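4. Assembling the desk

Before you start

Assembly takes two people. Unpack the Inano desk on a blanket or on the flattened carton so that the top is not scratched. Check the contents against the parts list in section 2. If anything is missing, contact your dealer before you go further. Do not return single parts to the factory.

You will need a Phillips screwdriver and the hex key from hardware bag A. Do not use a power driver. It can strip the threaded inserts, and stripped inserts are not covered by the warranty.

4.1 Fitting the legs

1. Lay the top face down.
2. Place the two side rails against the inserts, with the slotted ends facing the back.
3. Start all the rail bolts by hand. Leave them loose.
4. Stand a leg in each corner bracket and fasten it with 3 bolts.
5. Tighten the leg bolts first, then the rail bolts.

Caution: Do not lift or turn the desk until every bolt is tight.

4.2 Turning the desk over

1. Stand one person at each short side.
2. Lift the desk clear of the floor, turn it in the air, and set it down on all its legs at once.

Caution: Never roll the desk over on its legs. The brackets can bend.

4.3 Leveling

Each leg has a foot that screws in and out. The feet adjust up to 13 mm.

1. Move the desk to the place where it will be used.
2. Press down on each corner in turn. If the desk rocks, turn the foot at the high corner out until it touches the floor.
3. Check the top with a level in both directions.
4. Tighten the lock nut on each foot.

Note: On thick carpet, wait a day and check the level again.

4.4 Cables

Feed cables through the opening in the top before connecting them to the equipment. Plugs wider than 52 mm will not pass through. Leave enough slack for the desk to be pulled away from the wall for cleaning. Do not let cables hang where feet or chair casters can catch them.

4.5 After assembly

Check all bolts after the first month of use and again once a year. Wipe the top with a damp cloth and dry it right away. Do not use scouring powder or solvent cleaners. To order spare feet or bolts, quote part number 143 and the color of your desk.

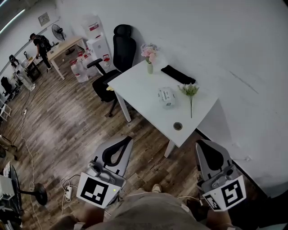 Keep the hex key and this manual with the desk. You will need both if you take the desk apart to move it.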